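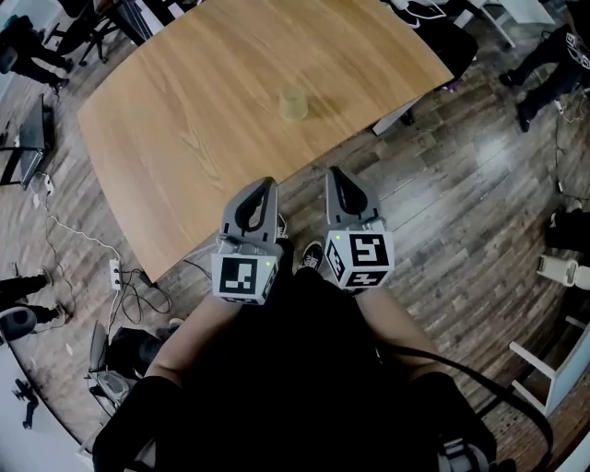
Figure 1. Cup task, both grippers pointed toward the table. View from the head camera.

Progress report, Droltgate project
Submitted by Aleksandra Krajewska, Flindville group
December

What we set out to do

Collect enough two-handed examples of simple table tasks to train a policy that doesn't fall apart when the object moves a few inches. Last term's set was too small and all from one person, so the model basically learned that person. Plan this term: more people, fewer tasks, stricter rules for what counts as a good take.

Setup

Handheld grippers, one per hand, marker cubes on each. Head camera for the wide view. Markers give us the pose of each hand, and the fingers are the same shape as the ones going on the arm later, so contact should look the same in training and at test time. Should. See problems.

Recording runs through Skillico, which we use for start/stop and labels. Export is slow but it works. We tried writing our own script first and lost two weeks on clock sync. Do not do that.

Tasks

Four planned. Cup move, cup flip, stack, and handover from left to right. Only the first two are done. Stack got cut short, handover hasn't been started.

For the cup tasks the operator starts with both grippers in front of them, waits for the beep, does the task, comes back to the start. Cup position gets changed between takes. At first we let people pick the spot themselves and everyone put it in the middle, so now there's a printed list of positions and you go down the list.

Numbers so far

129 usable takes from five operators. Nearly all of the rejects are lost markers. Takes where the cup got dropped are kept if the operator picked it up again, labeled "recovery". Kolář did this in their write up and said it helped, so we are copying it. Not sure yet.

Problems

Markers. When you roll your wrist inward the front face turns away from the camera and the pose jumps. Side faces help some but not enough. Told everyone to keep their elbows in and look at their hands. Feels stupid, works.

See-through cup. Looks fine to a person, bad for the depth estimate. We left it in on purpose becuase the test objects will include clear plastic, but training on it alone was a mistake and we should of started with something solid.

Speed. People get faster as they go. Takes from the end of a session are much shorter than the first ones and the model seems to average them into something jerky. Looking at resampling.

Labels. Two people labeled the same batch and disagreed on what a "flip" is if the cup lands tilted. Rule is now: rim flat on the table or it's a fail. Old batch needs to be redone.

First training run

Only the cup move, only to check the pipeline. Reaches for the cup most of the time, closes too early. Left hand drifts when it has nothing to do. No success rate here, test positions weren't fixed yet so it wouldn't mean much.

Next

Redo flip labels
Finish stack
Bigger marker on the side face?
Solid cup, same size
Fix test positions BEFORE the next run
Handover if there's time, probably not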